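Rental cabinet makers get a second showing at Cakden hall

By Charoen Rojanasak
Sunday, 2 min read

CAKDEN - Renters fed up with drilling holes they later have to fill will get another look at freestanding storage this month, after the first showing at the Cakden hall ran out of room before lunch.

The showing is put on by Zumevell, the small furniture co-op on the edge of town, and it's free to get in. Doors open at 8 in the morning. Cabinets, shelves, shoe racks, a couple of kitchen pieces that don't need fixing to the wall. Most of it is flat when you buy it and goes together with one key.

Stavros Vidmar, who runs the workshop side, said the co-op had been planning on a quiet morning last time and got a line out to the parking lot instead.

"People in apartments want furniture they can take with them," he said. "They move every couple of years. They don't want to leave a good cabinet behind for the landlord."

Vidmar said the wood pieces went first. The painted ones were slower, though the grey did better than the white. He put that down to colour, mostly, and to the price - the plain ones are cheaper by $24.

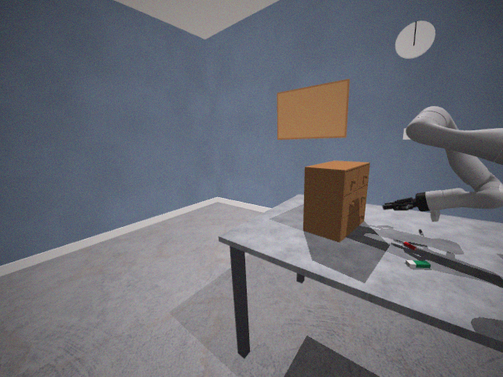 What's on the floor this time

The co-op is bringing 18 pieces, up from the first showing, and there will be a corner for second-hand stuff traded in by members. No holds on the second-hand items. Cash or card, and you carry it out yourself or pay for delivery inside town limits.

Pallovitz, the hardware store on the main street, is sending someone to cut shelves to size while you wait. Bring your measurements. Bring them in centimetres too, Vidmar said, the saw is set up that way and the last showing had a few people guessing from inches and going home with a shelf that didnt fit.

There's also a short talk on tipping. Tall cabinets with kids in the house are the worry, and a lot of leases say no anchors in the wall. Vidmar will go over what a tenant can ask for. In his experiance most landlords say yes to an anchor if the request comes in writing and the tenant offers to patch the hole at the end.

"Just ask. Email, keep the reply," he said. "If you really can't anchor it, buy something lower."

He'd also like people to load the heavy things on the bottom shelf and keep the top clear. Same goes for TVs. Don't put one on a dresser.
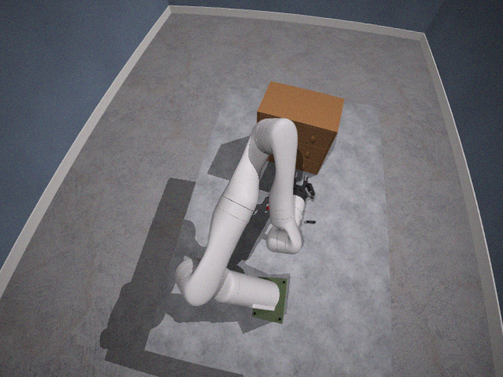
A brown wooden cabinet, standing upright on the floor.

Colours and finishes will be about the same as before, with one new stain mixed by Khunthong, the paint shop that took over the old bakery. Samples at the front table. Leave 2 days for a custom finish, longer if it's humid.

Parking is tight. The lot behind the hall is for loading only and the neighbours have complained, so use the street or the school lot across the way. The talk starts at noon and the hall closes at 4.

A third showing hasn't been set. Vidmar said it depends on how fast the workshop can get more hinges - they're on back order.

Contact the newsroom | Copyright, all rights reserved | Back to top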